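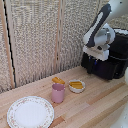 Edem Korletey
Oct 22, 2021
Topic: Finish for a light wood tabletop against a fabric partition

I'm looking for a finish recommendation, and possibly a detail for the back edge. The table gets daily use with plates and cups. It stands against a tall partition covered in beige mottled fabric, divided by vertical light wood strips. The middle strip stops at the tabletop.

Existing finish is Gromalance satin oil, two coats, applied by whoever had the table before me. The surface has gone slightly rough to the hand between the front edge and the middle. I have no rings yet, but water no longer beads. It sits flat for a few minutes and then the grain darkens. It dries back to the original color overnight.

Two constraints. I don't want to change the color much. The top reads as pale pink-beige and tan strips, and I chose the wall strips to go with it. Also, the partition can't be moved. Whatever I apply has to be applied 8 inches from fabric at the worst point, and I can't sand freely next to it.

Questions:
1. Recoat with the same oil, or strip and go to a waterborne film finish?
2. Does anyone seal the line where a tabletop meets fabric, or leave it open?

Table depth is 32 inches. I have a weekend for this.

grainline_fidel
Recoat with the same oil. If water still dries back clean, the wood isn't damaged, the oil is just worn. Wash with a damp cloth and a drop of dish soap, let it dry overnight, rub down with a fine white pad by hand, one thin coat, wipe off everything that hasn't soaked in after 15 minutes. Repeat the next day if it still drinks.

You don't need to sand. You definitely don't need to strip.

— Fidel Echeverría

DAnkrah
I disagree with the above. Oil is the wrong finish for a table that holds plates all day. The foot of a plate acts like sandpaper every time someone slides it. My kitchen table was oiled and I recoated it every December for four years. I switched to waterborne poly and haven't touched it since.

Edem, what is the underside of that plate like? The white one with the pink and green sprigs on the rim. If it's an older pattern, the foot is often rough, and that would explain the rough area you describe.

Edem Korletey
Checked. The foot is rough, yes. I ran it over a scrap and it leaves fine arcs. The pink cup has a smooth base and leaves nothing. So that accounts for some of the wear, though the rough area is bigger than where plates usually go.

grainline_fidel
Then fix the plate. Rub the foot on wet 400 grit paper laid flat on glass, a couple of minutes, rinse, check with a fingertip. Changing the finish on a whole table to suit one plate is a lot of work in the wrong place.

@DAnkrah: poly scratches too. The difference is that when it scratches you can't repair one patch without seeing the border. With oil you can.

DAnkrah
You can repair a patch in satin if you feather it. I've done it. It isn't invisible but it's close.

And it's never one plate. If he has one rough foot there's a cupboard of them.

Edem Korletey
There are several with the same rim, same maker as far as I know. I'll check them all.

f_teixeira
Before anybody puts waterborne over it: an oiled top has to be properly clean first or the film won't bond. On a top with open grain, that means sanding to bare wood. Wiping with solvent isn't enough. With fabric that close, sanding to bare wood is the part I would avoid. Fine dust gets into a textured weave and does not come out with a vacuum. It turns into a pale band just over the table line. On a mottled beige fabric with gray in it you may get away with it. On plain fabric you would not.

Same point applies to splashes. Whatever you use, mask the fabric to at least 8 inches above the table. Painter's tape doesn't hold well on textured cloth. I use a strip of thin card pushed down behind the table edge, with plastic sheet taped to the card.

Edem Korletey
Card is a good idea. I tried tape on a corner and it fell off in under an hour.

How do you get card behind the edge where the wood strip comes down? The strip stands out further than the fabric does, so there's a gap on either side of it and none at the strip.

f_teixeira
Two pieces of card, one each side of the strip. Tape directly on the strip, it's wood, tape will hold there. Overlap the card onto the tape.

tlamptey
On question 2, which has been skipped. Leave it open.

I fit out small offices and have done a lot of tables against fabric panels. People ask for a bead of caulk along the back and it fails in the same way every time. The table moves with humidity and with people leaning on it, the panel doesn't, and the caulk pulls fibers off the fabric. Then you have a gray fuzzy line that collects crumbs and can't be cleaned.

If crumbs are the problem, use a loose wood fillet. A light strip, 3/4 inch square, finished the same as the top, laid along the back and fixed to nothing. Lift it, wipe, put it back. You already have light wood strips on the wall so it'll look like part of the same job.

Theophilus Lamptey

Edem Korletey
Would the fillet need a cutout at the middle strip?

tlamptey
Yes, or make it in two lengths that stop either side. Two lengths are easier to lift. Leave 1/16 at each end.

Look at the angle first, though. In your picture the left fabric panel seems set at a slight angle to the center one. If it's out of line in reality, a straight fillet won't sit tight to both, and you would cut the left length separately with its end mitered to suit.

Edem Korletey
It is slightly out, you're right. The left panel comes toward the table a little. Two lengths then.

DAnkrah
I still think a fillet is a dirt trap. An upstand of any kind on an eating table holds liquid. Knock that cup over and the liquid runs to the back, meets the fillet, and sits there. Without the fillet it goes down the gap and onto the floor, where you can mop it.

tlamptey
Without the fillet it goes into the fabric. Cloth wicks. I've replaced panels with a brown tide line from coffee, and that costs a good deal more than a strip of wood. The last job of that sort was two panels and came to $627 before labor.

But fair point about liquid sitting. Oil all four faces of the fillet, not just the ones you see.

f_teixeira
Has the fabric been treated with anything? Undurance or similar? If it has, water will sit on it for a while and you have time to blot. Test with one drop from a wet finger, low down, somewhere you don't look.

Edem Korletey
Drop test done on the left panel near the bottom. Soaked in within seconds. So no treatment, or it has worn off.

The panels came from Agbenyega with the wood strips already fitted. The paperwork lists the fabric as "mottled natural" and nothing about a coating.

f_teixeira
Then spray the bottom foot of each panel before you do the table, not after. Overspray on a fresh oil coat leaves dull spots. Overspray on the old finish comes off when you wash and pad it. Test the spray on a hidden patch too. On some textured fabrics it darkens the gray flecks.

lukel_bench
Coming at this from the other side. I have a Lukel bench top in what looks like a similar color and I regret oiling it. Every oil I tried moved the pink toward orange. Not a lot, but next to bare light wood trim I could see it. Edem said he doesn't want a color change, and I don't think anyone has dealt with that.

Waterborne kept mine pale. That's the one real argument for it.

grainline_fidel
It already has oil on it. Whatever shift there was going to be has mostly happened. A maintenance coat on top of old oil changes the color very little. You went from bare wood, he isn't.

If he is worried, do a test patch under where the plate normally sits.

DAnkrah
Or on the underside, where it doesn't matter.

grainline_fidel
The underside hasn't had the light on it. It won't match the top whatever you put on.

DAnkrah
Granted.

Edem Korletey
Where I've landed:

Vacuum the fabric with a soft brush. Spray the lower foot of the panels, wait a day. Card and plastic sheet along the back, tape on the wood strip. Wash the top, dry overnight. White pad by hand, with the grain. One thin coat of the same Gromalance satin, wiped off at 15 minutes. Second coat only if the front half still looks thirsty. Fillet in two lengths, oiled on all faces, laid loose.

Plate feet get the wet 400 treatment while the oil is curing.

One open question. How long before plates go back on it? The can says 24 hours, and I don't believe the can.

grainline_fidel
24 hours for light things set down gently. A week before anything wet is left standing. Put a cloth under the plates until then.

tlamptey
A week, yes. Longer if the room is cold. And lay the oily rags out flat outdoors to dry, don't leave them balled up in a bin. They can self-heat.

lukel_bench
Post the color before and after, same time of day, same lights if you can. I'd like to see whether the pink strips hold.

Edem Korletey
Will do. Spray goes on tomorrow morning, so the first coat will probably be the weekend after.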